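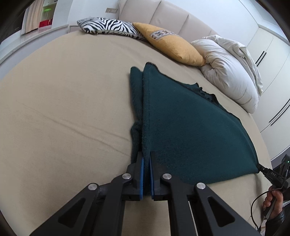
Evaluación de material: pinza manual Lestik

El club de robótica del centro ha utilizado la pinza Lestik durante un trimestre, en el proyecto de doblado de textiles que coordina la profesora Idalina Peixoto. El alumnado la empleó los sábados con mantas, sábanas y toallas.

El agarre resulta firme en tejidos gruesos. En los finos, los dedos tienden a recoger dos capas a la vez, y conviene practicar antes de registrar ejercicios. El manual, solo en inglés, dedica apenas una página al ajuste de los dedos. Tras sesiones largas, varios estudiantes señalaron fatiga en la muñeca.

Precio: 890 euros, sin repuestos.

Valoración: 86 sobre 100. Se recomienda su adquisición para grupos de nivel intermedio.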